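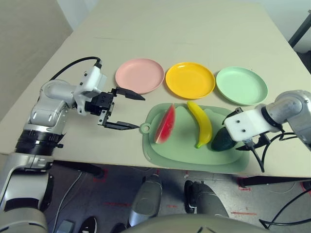 4. Cleaning plastic play food, plates and boards

Sort by construction first. Solid one-piece items can be submerged. Hollow pieces, often bananas and other fruit, take in water at the seam – wipe these with a damp cloth only.

Plates and cutting board: wash in warm water with a drop of dish soap, 40 °C maximum. Soak 10 minutes if sticky. Run a soft brush around the raised rims and through the hole in the board's handle loop, where residue collects.

Rinse and stand on edge to dry. Do not stack damp plates.

5. Storage

Keep the board flat, with nothing heavy on top – thin plastic warps.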